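Mimside Film Week: the opening film is set, and the shorts list is done

The program for this year's Mimside Film Week is close to final, and most of the news this month is about the first night. The opening film will be Hirka, a drama set on a ferry line that is about to shut down. It played at two festivals over the winter and has not been shown in the state before. The distributor agreed to the booking in January, but we were asked to hold the announcement until their own release plan was ready.

Hirka runs a little over two hours and is subtitled throughout. Doors open at 6:30 and the film starts at 7. There will be no short before it, which is a change from last year, when the opening night ran late and a lot of people missed the last bus. Two members of the crew plan to attend and will take questions afterward. If their travel falls through we will play a recorded interview, and that has already been sent to us.

The screening is at the Ondanetti, as before. The main room has 200 seats. Passholders can reserve from the first day of sales and single tickets go up one week later. Please note that a pass does not hold a seat by itself. You still need to book each title, and unclaimed seats are released ten minutes before the start.

The Ondanetti replaced its center speaker over the winter and has moved the wheelchair spaces from the back row to the middle aisle, where the view is better. The small room upstairs still has no elevator. For that reason every film in the upstairs room will also play once downstairs, and the printed schedule marks the downstairs showing with a D.

Shorts

We received more short films than in any earlier year and have picked 27 of them. They are split across four programs, each just under 100 minutes. The first is mostly animation and is suitable for children who can read subtitles. The second and third are fiction. The fourth is documentary and includes the two student films that took longest to discuss. One runs 31 minutes, which made it hard to place, and it now closes the program.

Filmmakers whose work was selected have been told by email. If you submitted and have heard nothing, check your spam folder first -- a batch of our messages went there last month -- and then write to the shorts desk. We can't send notes on films that were not chosen. 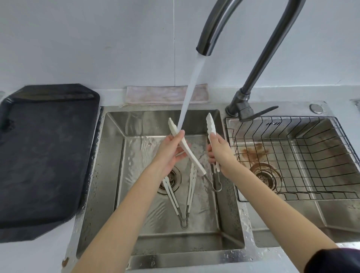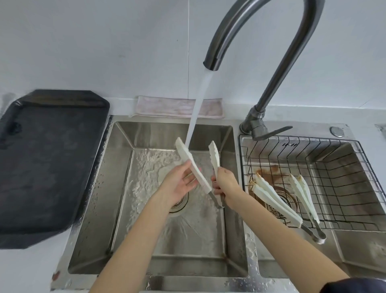
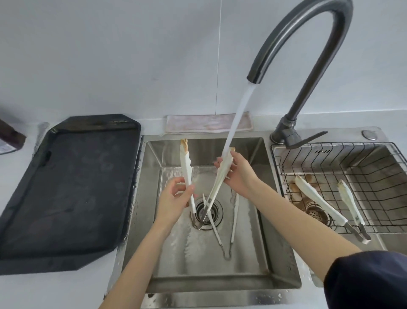
Tongs being rinsed at a double sink.

The Negash retrospective

The retrospective this year covers the output of Negash, the small production company that made seven features before it closed. We will show five of them. The other two exist only on worn prints that the archive does not lend, and the transfers we looked at were too poor for a big screen.

Of the five, three will be shown on 35mm and two from new digital files. The 35mm titles are all on the downstairs projector in the afternoons, starting at 2:15. These are the earlier films, in black and white, and they are short by current standards. The later ones are in color and play in the evening. A booklet with an essay on the company's early years, credits for all seven features and a page of stills will be on sale in the lobby, and free to passholders while copies last.

Anyone who wants to see just one should consider the third feature, a comedy about a traveling projectionist. It has the best print of the group. The sound is a little thin in the second reel, but the dialogue is clear.

Passes and prices

The price of a full pass has gone up by four dollars. Single tickets are the same as last year. The five-film card is back after a year away and can be shared between two people, though not for opening night. Student tickets are sold at the box office only, with a card.

Still to come

The closing film has not been confirmed. We have an offer out on one title and a second choice if that doesn't work. The jury for the shorts award will be named in the next newsletter, along with the full day-by-day schedule and the parking details for the lot behind the Ondanetti, part of which is being repaved.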